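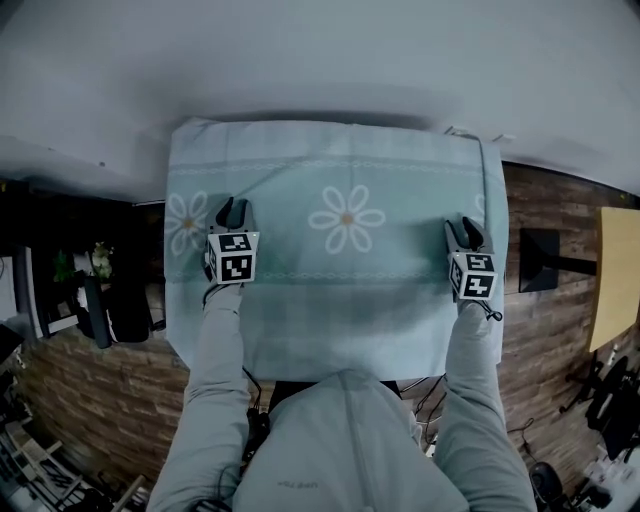 Both grippers resting on the tablecloth

Re: [hand-care] Cuticle oil under cotton gloves, how long?

Replying on list as the same thing was asked in July and the thread drifted off into nail files.

> I have been putting oil on my cuticles at bedtime and wearing cotton
> gloves over it. After a month the skin at the sides of the nails still
> splits, mostly on the thumbs. Is one night's wear too short? Should I
> switch from oil to a heavier ointment? I wash my hands a lot at work
> and use whatever soap is in the dispenser.

The length of wear is probably fine. The order of products is the first thing I would change.

Plain oil does not add water to the skin. It slows the loss of what is already there. If you put it on dry hands, there is little for it to hold in. Wash with lukewarm water, pat the hands so they are still slightly damp, put on a plain cream with glycerin or urea in it, wait 4 minutes, then put the oil or ointment over the top. Gloves go on last.

Ointment or oil: for split skin I would use petroleum jelly on the splits and keep the oil for the cuticle itself. Jojoba spreads thinly and is easy to work in under the edge of the cuticle. Olive oil from the kitchen is often suggested, but it is a poor choice on skin that is already broken, and it can make dryness worse.

Gloves: thin white cotton, washed without fabric softener. Turn them inside out before washing. Oil builds up in the fingertips and goes rancid, and a smell that survives the wash means the pair is finished. The Jostis pair I use has outside seams, which matters if the splits are beside the nail. The Astlow ones have a ridge across the fingertip and I stopped wearing them.

Daytime is where your problem most likely sits. One treatment at night cannot make up for a full shift of dispenser soap. Carry a small tube and use it after each wash, with a little extra around the thumbnails. For wet work, use vinyl or nitrile gloves with a cotton liner, and change the liner when it gets damp.

Do not trim the cuticle while the skin is split. Loose hangnails can be clipped flush with clean nippers. Pulling them tears live skin.

Give the new order 4 weeks. A split closes much sooner than that, but the nail fold takes longer to settle. If it is red, swollen, throbbing or leaking fluid, stop the home treatment and have it looked at. The same goes for a split that keeps opening in the same spot, as this can be eczema or a contact allergy. Fragrance in the cream is worth ruling out first.

The older notes on urea strength are in message 629 in the archive.

Moderator, Vedthorpe digest

Recent threads
Urea cream, 5 or 10 percent
Taheri hand balm, new recipe stings
Ridges on one thumbnail only
Washing cotton gloves by hand
Nail hardener and peeling tips

Contact the list owner | Archive | Back to top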